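Dorix black serving tray: my review after a summer of iced tea
Posted 9/27/23 in Kitchen & Table

I bought the Dorix tray in August, when it felt like all I did was carry cold drinks from one end of a room to the other. My old one had gone wobbly in the middle (you know the sort, fine until you put a full jug on it) and I wanted something plain, black and cheap. It cost me £14 from Hemus, and they had it on my doorstep quicker than I expected.

First impressions were good! It's plastic, with rounded corners and a raised rim that goes all the way round, and that rim is what sold me. I'm forever knocking things over, and a clear plastic cup full of those little see-through beads is top-heavy enough to go at the slightest nudge.
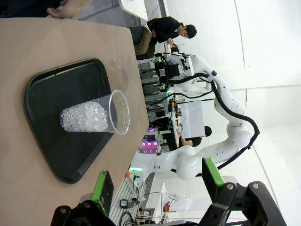

I'd looked at the Merrick tray as well, the one with handles, but it was £46 and I just couldn't do it for a tray. The reviews were lovely, mind you, and if you're carrying proper glasses up and down stairs you might feel differently. For plastic cups and a plate of biscuits I don't miss the handles at all.

The surface is smooth with a bit of a sheen. Very smart when it's new, but black plastic does pick up faint scuffs and I noticed them sooner than I'd have liked. 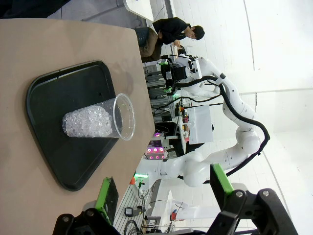

Cleaning and everyday use

Easy enough, this bit. Warm water, a drop of washing-up liquid, then a dry tea towel. Don't leave it to drain by itself or you'll get marks. Tea is the worst for it, and I make a lot of tea in a big glass dispenser with a tap, so there are always drips somewhere. On black they show as little shiny spots until you wipe them.

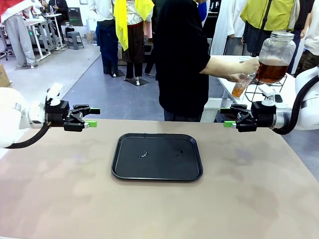 Still, I'd much sooner have drips on the tray than on the table, and it does hold them nicely. I've never tried it in the dishwasher and I'm not going to start now.

Storage is no bother either, mine slides in beside the fridge with the chopping boards. 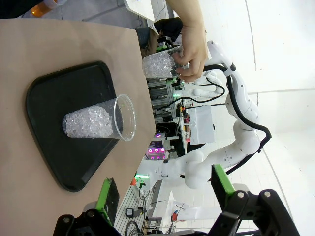
My one proper grumble is that it's slippery. Cups with a smooth base skate about if you tip it even slightly, so I've cut a piece of that rubbery drawer liner for when I'm carrying more than 11 drinks' worth of bits and bobs in a day. Asidance do a non-slip one that I've got my eye on, although it only seems to come in cream.

Would I buy the Dorix again? Yes, at that price, and I'd probably get two.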